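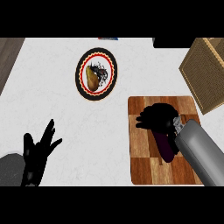
Chapter 4: Pattern at the Table

People have been decorating their dishes for thousands of years, and what a wonderful record they left us! A border can hint at where a potter trained, who was buying, even which colors were cheap that year. Look at the plate's rim: thick black, then a thin red ring with a tiny cream-and-red pattern along it. Borders like that are where we start, and by page 20 you'll be drawing your own.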